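4.2 Yard work in the simulator, and who does it

Data for this section come from Rodrigues, a grounds contractor that began moving part of its crew to robot supervision in December. Two depots, 32 workers, 114 shifts logged. The supervisors train on a rendered yard before they get a live machine. Same controls, same two-gripper view, same shift length. The robot software is from Zaltus, the yard model was built in house by Malathi Murthy's group. Notes below are from our sit-ins plus the shift logs. Not all the logs were complete, see limitations.

Most training shifts start with an approach. The worker has a lawn, obstacles, and has to plan a route before the grippers do anything. Old hands did this part fast. They read a yard the way they always had: trunk first, then the house side, then whatever the kids left out. New hires drove to the middle and stopped.

Figure 6a. The simulated yard at lawn level. Leaning trunk on the left, white two-story house behind, part of a blue slide at the right. Both grippers at the bottom.

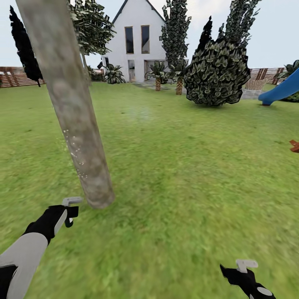
Does supervising a robot count as yard work in the eyes of the crew?

Depends on who was asked and when. In the first interviews most of the older workers said it was office work and wanted it kept apart from crew time. By the second round several of them had started calling it "a yard shift", same words as for the outdoor one, and the rota was changed to match. Pay grade was not changed. That came up a lot.

What went away: kneeling, lifting, most of the hauling. What came in: long stretches of watching. Workers did not have a good word for it. One wrote "sitting on my hands" in the shift log, and the depot lead took it as a complaint about idle time. It wasn't. She meant she was not allowed to take over unless the robot asked, and she could see it was going to ask.

Takeover rules matter more than we expected going in. At the first depot a worker could grab control any time. At the second, only on a prompt. Same robot, same yards. The first depot logged more takeovers, unsurprisingly, and its workers also reported being more tired, which did suprise us. Possible reading: free takeover means never fully letting go. We can't separate this from the difference in crew age.

Travel between work spots was the dullest part and the one people asked to have cut. Ground going by, grippers open. Sivaprasad Salian wanted it skipped in training, and the trainers said no, since on live machines that is when attention drops.

Figure 6b. Open grippers over blurred grass, nothing held. View tilted down, no horizon.
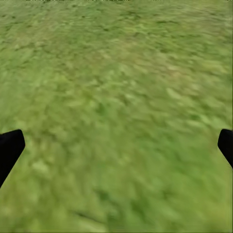 4.3 Skill, and where it goes

Outdoor crew learn by walking next to someone. That is mostly gone in the new setup. Supervisors sit one to a desk, headphones on. Over 380 questions were typed into the help channel during the study period, and a good share were things a newcomer would once have asked out loud. How close is too close to a root. When to leave a patch alone. Whether soft ground is worth a second pass.

Close ground judgement is the hard one. Outdoors it is done with a boot or a hand. On the screen there's green and not much else, and the worker has to decide from color and from how the blur moves. Experienced crew were better at it but could not say why, and their written tips were thin ("looks off, go around").

Figure 6c. Near-vertical view of the grassy surface, low contrast, a darker patch left of center in the lower part.

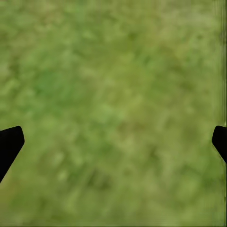

So the tips file did not replace the walking-along. The second depot tried pairing, two people on one feed, one talking. Help channel use dropped there. Management at Rodrigues ended the pairing after the trial on cost grounds; workers asked for it back at the next meeting and it was still open when we left teh site.

Deskilling is too simple a label for this. The outdoor skill is used every shift, it just isn't being passed on. Section 5 takes up the pay question and the rota change.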